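Section 4. Handling Large Knitwear with the Paired Grippers

4.1 Scope

This section applies to operators at Biltex garment care sites who have moved from hand folding to recorded folding with the Priritz hand-held gripper pair. It covers sweaters, cardigans and other heavy knits. Shirts and flat linen are covered in Section 3.

Work recorded with the grippers is used to prepare the Niazi folding cell. Until the cell is released at a site, every garment on the order sheet is still folded and checked by an operator. After release, the operator loads the cell, clears faults and handles the garments the cell rejects. Heavy knits make up most of the rejects at Firnunside, and operators should expect to fold them by hand or with the grippers after the changeover.

4.2 Before you start

1. Check that both grippers open and close fully. The finger pads must be seated flat in their holders.
2. Wipe the finger pads with a dry cloth. Remove lint from the ribs of the pad.
3. Choose a surface larger than the garment. A bed is acceptable. A printed or plush cover does not need to be removed.
4. Move other garments to the far end of the surface.
5. Press the start button on each gripper. Wait 2 seconds before touching the garment.

CAUTION: Do not wear rings or bracelets. Open knits catch on metal edges, and a pulled thread is charged to the site as damage.

4.3 Spreading the garment

1. Lay the garment down with the hem toward you.
2. Take one point on the near edge with the first gripper. Close the pads on ribbing where possible. Ribbing recovers its shape better than textured stitch.
3. Take the nearest free corner with the second gripper.
4. Draw the two points apart until the knit between them lies without slack. Do not stretch it.
5. Release the second gripper, then the first. 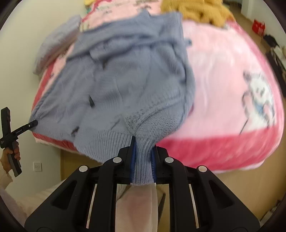 Issue 2, page 17

A fold across the upper part of the garment is acceptable at this stage and is removed in 4.4. Shallow wrinkles in the body may be left as they are. The hem may hang slightly over the front edge of the surface, provided that the weight of the garment stays on top.

Note: The pads should press on the knit from both sides with the fabric gathered between them. If the fabric slips, open the gripper, take a deeper hold and continue. Do not stop the recording. Slips and second attempts are kept.

4.4 Sleeves, cords and trim

Sleeves are placed before the body is folded. The Niazi cell uses the same order, and an operator who works in a different order produces recordings that cannot be used.

1. Find both cuffs. If a cuff is under the body, lift the side of the garment and draw the cuff out.
2. Lay each sleeve across the body. A bunched sleeve end is to be opened before the next step.
3. Find any cords, ties or pom-poms. Place them on the body of the garment, away from the fold line.
4. Grip the knit beside the cord. Do not close the pads on a bead, toggle or pom-pom.
5. Fold the body in half, hem to shoulder.

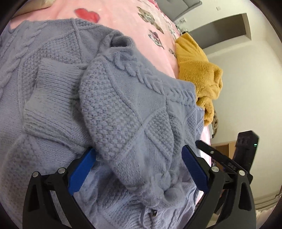
Fig. 4-2. Cable knit with pom-pom tie between the jaws.

CAUTION: Cable and lattice panels are thicker than the cuff and hem. Open the jaws wide before approaching them. Forcing a half-open jaw over a cable can shift a pad in its holder.

Note: The long fingertip on the second gripper is for corners and edges. Do not use it to push the body of a garment.

4.5 Ending a garment

1. Set both grippers down beside the garment.
2. Press the stop button on each gripper.
3. Enter the garment type and any fault on the order sheet. Use code K for heavy knit.
4. Replace the pads after 1,000 garments, or earlier if a rib is torn.

4.6 Targets and breaks

The site target at Firnunside is 200 recorded garments per operator per week – this replaces the former hand-folding count and is not added to it. Heavy knits count the same as shirts. Operators change hands or change task after each hour of gripper work. Wrist or thumb pain is to be reported to the shift lead on the same day, and the operator returns to hand folding until cleared.

The first set for heavy knits closed in August with 1,546 garments. Sites joining later work from the same list of types and do not repeat those already marked complete.

Questions about target counts or reassignment after the cell is released go to Tsz-kin Yang, floor training, by noon on Friday for an answer the following week. Faults with the grippers are reported through the equipment log – see Section 7.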